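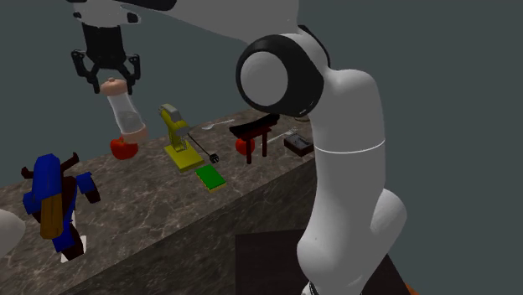

Filed under: Workshop kit > Arms and grippers > Kits and part-builds

Nurden two-finger gripper kit, with bench-top practice files

We sell this kit and we also built one, on the shared bench at Bellton, and the page is written from that build. The maker's leaflet says you can go from box to first pick in an evening. It took us most of October, on and off, and we had done this sort of thing before.

What you get is the gripper itself in black, a mounting ring, a controller board, one cable that is long enough and one that isn't, and a download code for the Dollgate practice files. The files are a simulated kitchen counter with a white arm already set up, so you can try your settings on screen before letting the real thing near anything you own. You need your own arm. The ring fits the bolt pattern on most small arms sold for home use, but measure yours first. We have had returns from people who didn't.

About the practice files

They're better than the leaflet and worse than the advert. The counter comes set out with household things: apples, a yellow stand mixer, a sponge, a fork, a spoon or something like one, a little torii gate, a blue toy figure and a clear bottle with a pink cap. It looks like a counter somebody meant to tidy. That's useful, as a real one is seldom clear, and a gripper that only works on a bare table isn't much good at home.

The bottle is the one to start with. A rounded cap gives the fingers very little to hold, and if you come in badly the bottle tips and you're left with it at a slant over whatever is underneath. In the view we use there's a red apple right below it. We spent a long time on that one bottle and would tell you to do the same before moving on to the fork, which lies flat and is a misery.

Don't trust the success figures the files give you. Our best settings on screen managed 57 picks in a row on the bottle. The same settings on the bench dropped a real bottle on the third go. Simulated friction is kind, simulated bottles don't have a film of washing-up liquid on them, and marble on a screen never chips. Use the files to find out which settings are hopeless and throw those away. Finding the good ones is still done on the bench, with a towel down.

Fitting

Allow 30 minutes for the ring and the gripper if your arm is already bolted down. The screws supplied are soft and we'd swap them. Run the cable along the outside of the upper link and leave slack at the elbow; we didn't, and pulled the plug out of the board on the first full reach. The board wants its own power supply, not included, and no, the charger from an old phone won't do it.

Gil, the free program that comes recommended for driving the board, works well enough once it has found the port. It finds the port when it feels like it. Keep the window open and don't unplug anything.

Wear and spares

The finger pads are the weak point. The leaflet claims 3,000 closes to a set. Ours had gone shiny long before that and were slipping on smooth plastic, so we now stock pads in packs of 20, and you should probably put one in the basket. The motor has given us no trouble. The gears whine under load but haven't got any worse.

Who should buy it

Anyone with an arm already working and some patience. If you're hoping for something to clear the kitchen while you're out, save your money for now. We've seen the videos as well, and we'd like to know how many goes each one took.

Returns are accepted if the ring hasn't been drilled. Download codes can't be refunded once used.

We use cookies to keep your basket working and to see which pages people read. Accept all | Only the needed ones | Change settings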